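3. Building the Arm Station in a Shared Workshop

3.1 Space and budget

The station was put together in the Trelgate workshop, a members' shop with a woodworking side and a smaller electronics room. We were given one corner of the electronics room and the use of a table that other members also needed, so everything we added had to come off again at the end of a session. The total budget was 1000 dollars, not counting the arm, which Pranab Munasinghe had on long loan from his employer. Most of the money went to the computer and the power supply. The printed parts cost very little by comparison.

Work began in September and the setup described in this section was frozen on May 11, 2024. All trials reported in Section 4 were run after that date with no further changes to the hardware.

3.2 Wrist and fingers

The arm came with a parallel-jaw gripper. Its stock fingertips were hard and slid on glazed or polished surfaces, so we replaced them with soft orange tips and kept the black pads along the inner faces of the fingers. Setsuko Hoshino drew the blue attachment that wraps around the wrist housing. The first version was printed as one solid block and cracked along a layer line when the arm was parked against the wall. The second version has slots and angled flanges, prints in less time, and has held up so far. The attachment is shown in Figure 2 with the jaws open on either side of a test cup.

We tried two sets of tips. The shorter set gave a firmer hold but left too little clearance between the gripper body and the rim of a tall cup. The longer set flexed a little under load, and we accepted this in exchange for the clearance.
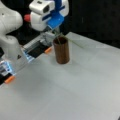
Figure 2. The gripper at the test table, jaws open, with a brown cup holding a thin green stem.

Mounting the arm took longer than any other step. The table is light and moves when the arm stops suddenly. We first clamped the base to the table itself, and the position error after a fast move was large enough to see by eye. Moving the base to a separate steel stand, bolted through a wall bracket, removed most of this. The remaining error was handled by lowering the top speed in the controller.

3.3 Control software

The controller runs on a used desktop computer and is built on Drirkia, a small motion library written by two members of the workshop. A task is stored as a list of positions with a gripper opening for each. Moushumi Mollah added a check that compares the requested opening with the one reported by the gripper and stops the arm if they differ by more than 4 mm. This check was meant as a safety measure, but it also turned out to be the easiest way to find out that a grasp had missed.

Positions were taught by hand. The operator moved the arm to the desired pose, saved it, and moved on to the next one. Teaching a simple pick and place took about 7 minutes for a person who had done it before. New users needed more time, mainly because they tended to save too few positions on the approach and the arm then cut the corner and struck the object.

3.4 Choice of test objects

We wanted objects that members would handle in an ordinary day at the shop or at home, and settled on a set of 21. It includes cups, jars, small boxes and hand tools. Cups with a stem standing in them were added at the suggestion of Sandamali Patwary, who pointed out that a side grasp can succeed on the cup and still bring the wrist down on whatever rises out of it. For these objects the operator was told to teach a lower approach and to keep the wrist back from the opening.

The starting place of each object was marked on the table with pencil and wiped off after the session.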